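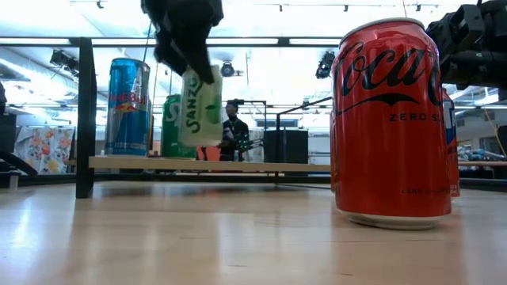 4. First fill and shelf setup

Wevness 748 drinks cooler, glass door. Read section 3 first if door not hung yet.

CAUTION: Stand upright 9 hours before plugging in. Longer if it travelled on its side.

4.1 Before loading

1. Peel film off shelves, both sides. Film under the front lip too, easy to miss.
2. Wipe inside with warm water, drop of dish soap. No bleach. Dry it.
3. Plug straight into wall. No power strip, no extension cord.
4. Set dial to 2. Close door. Leave overnight, empty.
5. Get drinks out of the cartons and onto a flat surface near the cooler. Toss anything dented or swollen.
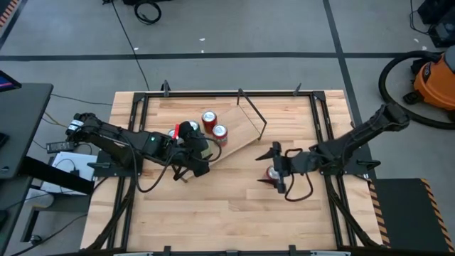
6. Hang shelves. Clips go in hook side down, push til they click. Pull each one to check.
7. Leave 170 mm between shelves for standard cans. Tall bottles go on the floor of the cabinet, nowhere else.

NOTE: Units sold with the Zedavitz rack have a diffrent clip (gray, square). Not interchangeable. Use the rack's own sheet.

4.2 Loading

1. Back row first. Keep clear of the fan grille, a hand's width or so.
2. Oldest date to the front. Diet and regular in separate lanes or people will complain.
3. Don't stack on the top shelf.
4. Door must shut by itself. If it doesn't, something is sticking out, or feet need leveling (3.6).

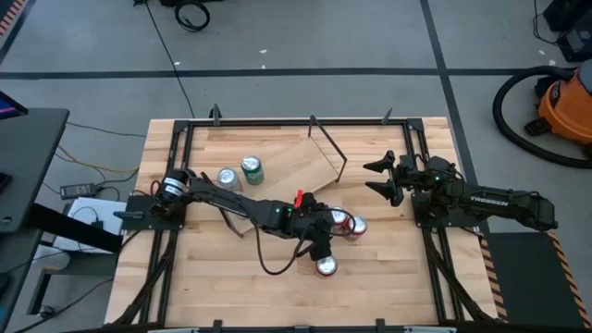 Fig. 4-2. Cans on the bench top.

5. Lane dividers last. Snap to the wire, slide to fit. Snug, not tight.

CAUTION: No glass near the fan. No freezing of cans, ever. Dial past 7 is for pull-down only, turn it back after.

4.3 Leaks and sticky lids

Check lids when restocking. Sticky lid = wipe with a damp cloth, then look for the leaker. Pull the whole lane, not just one can. Wash the shelf and put dry stock back.
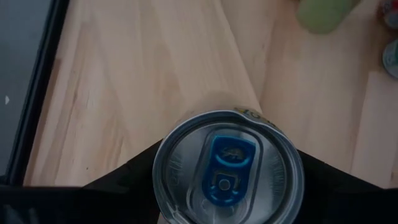 Goossens service desk adds: if the smell stays after washing, take out the drip tray and rinse that as well, it sits behind the lower grille and two screws hold it. Don't run the cooler with the tray out.

Spare trays and clips: order through Undell, quote model and the serial on the door frame.

Next: section 5, defrost.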